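The Dowser of Hollenstein

The well at the Mbwambo place went bad in March, and by the end of that week Joyce Mbwambo had hired a dowser.

"He found water for the Nasiver people," she told her brother. "Eighty feet down, right where he said."

"There's water under everything here," Jabari said. "You could throw a hat and dig where it lands."

"Then you won't mind where he tells us to dig."

He minded very much. He had a quote from a drilling company in Zundesmont on the kitchen counter, held down with the pepper mill, and he had read it so many times that the fold was wearing through. The company wanted to drill behind the barn. They had a map of the rock and a man named Obed Dramani who answered the phone and never once used the word feeling.

The dowser turned out to be a woman. Joyce had only ever talked to her husband. Margaux Bailly got out of a small gray car at two in the afternoon, wearing a raincoat, and asked if she could use the bathroom. Jabari explained about the well. She said in that case she would wait.

"What do you charge?" he asked.

"Ninety dollars. I walk the whole property for that."

"And if it's dry?"

"It won't be dry."

"But if it is."

"Then you'll have a hole," she said, "and I'll have ninety dollars."

He had been ready for incense, or a speech about the earth. He followed her across the yard with his hands in his pockets. 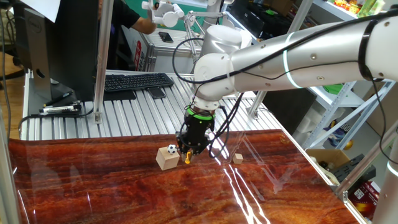 Behind the Barn

She used a forked stick, peeled at the ends. She held it palms up, and it looked uncomfortable. Jabari watched her wrists. He had read that it was all in the wrists, tiny movements the person didn't know they were making, and he wanted to catch her at it. For a long time there was nothing to catch. She walked to the fence and back, stepped around a puddle, and stopped to scrape her boot on a rock.

Joyce stood on the porch with her arms crossed against the wind. She had their neighbor with her by then. Naomi Mwakalinga had seen the strange car and come over with a loaf of banana bread for cover.

"Is she doing it?" Naomi called.

"She's walking," Jabari called back.

Margaux Bailly went past the henhouse and past the propane tank. Behind the barn, she slowed down. The stick dipped. It was not a big dip. A person might have done it on purpose, or by getting tired.

"There," she said.

She was standing four steps from the orange flag the drilling company had left.

"You saw the flag," Jabari said.

"It's orange."

"So you just picked the flag."

"If I'd picked the flag I'd be standing on it."

He looked at the flag and at her boots. He tried to decide whether four steps made it better or worse. If she had walked straight to it he could have laughed and paid her and told the story for years. If she had gone off to the far corner by the road he could have called Obed Dramani that same hour and felt fine. Four steps was an irritating distance.
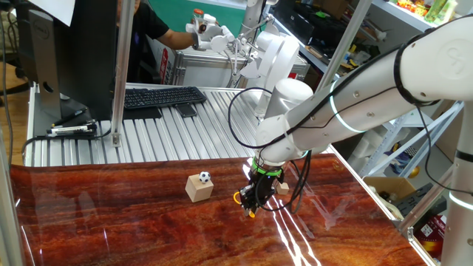
Joyce wanted to drill where the stick said. Jabari wanted the flag, and they went at it through supper and the dishes. Naomi, who had stayed, said they could split the difference, and was told by both of them that this wasn't how wells worked. Jabari said the trouble with a dowser was that she only had to be a little lucky, and a little lucky looked exactly like knowing. Put a toy soccer ball on top of a wooden block, he said, and people will come up with some reason it stays there, when all it's doing is sitting. Joyce said she didn't see what soccer had to do with it. She said their father had paid a dowser for the old well, and it had run for as long as either of them could remember.

"It's gone bad," Jabari said.

"After all that time!"

"I'm only saying."

In the morning he called Zundesmont. Obed Dramani listened to the whole story without a sound.

"Four steps which way?" he asked.

"Toward the creek."

There was some typing.

"That's all right," Obed Dramani said. "We can do that. The rig's easier to park there anyhow."

Jabari wrote it on the back of the quote, and then stood holding the pen, trying to work out which of them had won.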